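The Afternoon I Taught a Robot to Iron (Sort Of)

My mother could iron a shirt in the time it took the kettle to boil. I can't, and I'd more or less made my peace with that, so it was a bit of a shock to find myself on a train to Trimholm, going to an open day where the main attraction was ironing.

The hosts were Tarton, who collect the sort of everyday movements that robots are supposed to learn from. Washing-up, folding, putting the shopping away, all the jobs you do with your head somewhere else. They'd opened their floor to visitors for the first time in August, liked it, and decided to do it again on 2019-09-20 with more biscuits and a proper sign on the door. I had signed up for the two o'clock tour, mostly out of nosiness.

I'd expected, I suppose, a robot. A big one, in the lobby, waving. What you get first is a cloakroom and a talk about trailing cables (lift your feet, basically), and then you're let through into the workroom, and what strikes you is how many people are in it. People at desks, people with screens, people having a quiet word with each other about socks.

Brayan Carhuamaca showed us round. He came to Tarton from a catering supplies firm called Noltum, where he trained new starters on the packing line, and he still talks like a man who has explained things to a lot of nervous people at seven in the morning. I liked him straight away.

"Everyone thinks the clever bit is the computer," he told us. "The clever bit is your wrist. You've been practising with it your whole life."

He then asked who in the group did their own ironing, and I'm sorry to say there was some looking at shoes.

The ironing table was my favourite stop, and we stayed there longest. The person working puts on fingerless gloves, with a controller on the back of each hand and a tracker strapped round each wrist, and then gets on with it. The iron is a dinky pink handheld thing, the kind you'd pack for a wedding in a hotel. The ironing surface is a blue cloth pad, folded, on an ordinary white table.

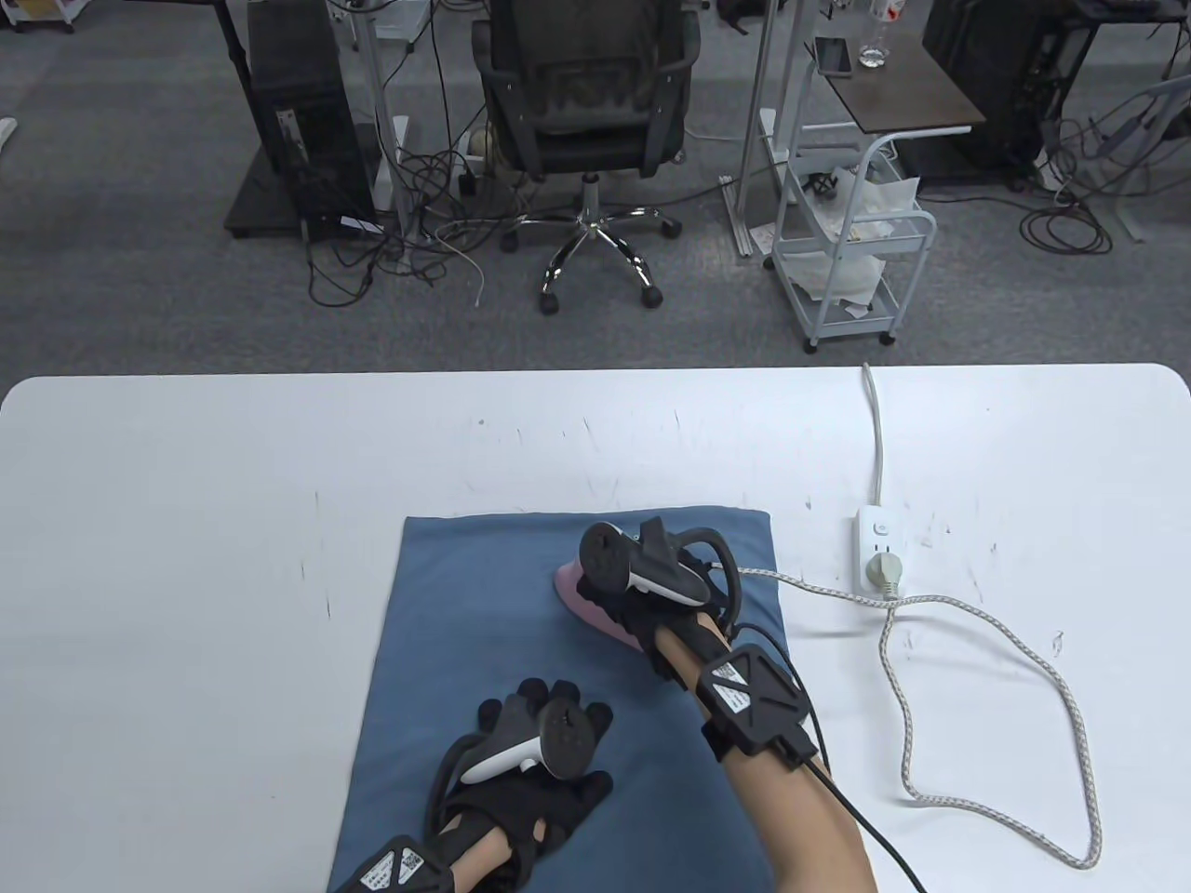 Gloves on, iron in the right hand, left hand flat on the pad.

All that kit is there to record where the hands go and how they turn. I had thought it would be about the iron, but Brayan was much more interested in the other hand, the one that isn't doing anything. Except of course it is! It holds the cloth, it smooths ahead, it gets out of the way just before it's burnt. Ask anyone how they iron and they'll tell you about the iron. They'll never mention the left hand at all.

Then he asked if I'd like a go, and before I could think of an excuse I was being strapped in. The controllers are lighter than they look. The wrist straps are snug, a bit like having your blood pressure taken, and for the first minute I was so aware of my own hands that I could barely pick anything up. I ironed a tea towel as though it were a medieval manuscript. A small girl in the group asked her dad why the lady was so slow.

"Slower is fine," said Brayan kindly. "Weird is not fine. Just iron like you're late for something."

That helped. I did the next one thinking about my train, and the one after that thinking about supper, and by then I'd stopped noticing the straps. He says that's when the recordings start being any use, once the person has got bored. A single session might produce 92 short goes at the same little job, and they'd much rather have ninety-odd slightly different ones than a perfect one repeated. Creases vary, after all. So do people.

The same jobs are also done with a tool you hold, a gripper with its own camera, so that the view is the one a robot's hand would have. I had a try with that as well and was hopeless. You forget how much you lean on having four fingers until somebody gives you a pair of pincers and a wrinkled cloth. I chased one corner across the table for what felt like a week. The man after me, a retired bus driver, got it first time and was unbearable about it all the way to the tea urn.

While I was waiting my turn I had a good look about. The stations are big white frames with numbers on top, and past them there are shelves and shelves of bright little objects, all colours, like the back room of a very organised toyshop. I'd happily have spent an hour just rummaging. 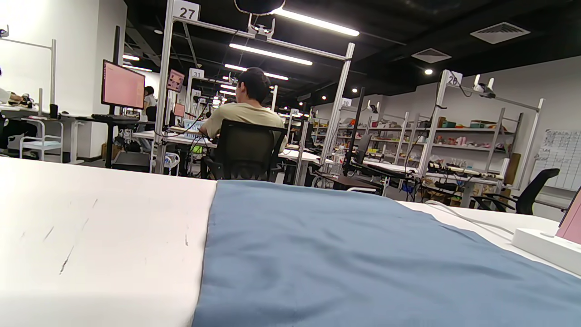

Looking down the room from a gripper's camera, past station 27.

Everyone gets on with their own thing in there. It reminded me of a big library during exams, the same sort of hush with little bursts of tapping. I asked whether people minded being gawped at by visitors, and Brayan said they minded more when visitors touched the shelves.

Over tea (good tea, and lemon cake from Sánchez, the bakery round the corner) I finally asked the question I'd been saving: when can I have one? He laughed and wouldn't give me a date. A robot that can iron a flat cloth on a flat table is one thing, he said, and a robot that can do a shirt collar is another, and a robot that can find the shirt under the bed is something else again. He did tell me that the August open day had brought 940 people through the doors, and that nearly all of them had asked him the same thing. The second most popular question was where the toilets were.

I can't tell you whether my tea towels will ever teach a machine anything. Brayan was polite about them, and said visitors' efforts are kept apart from the proper recordings, which I took to be tactful. But I've been watching my left hand ever since – buttering toast, doing up a coat, holding the bowl while the right one stirs. It's terribly busy. I ironed a blouse on Saturday's leftovers of enthusiasm and caught it smoothing the sleeve all by itself, well ahead of the iron, without having been asked.

My mother, when I rang to tell her, wanted to know if they'd had the iron hot enough for linen. I said I hadn't thought to check. She said that was my trouble.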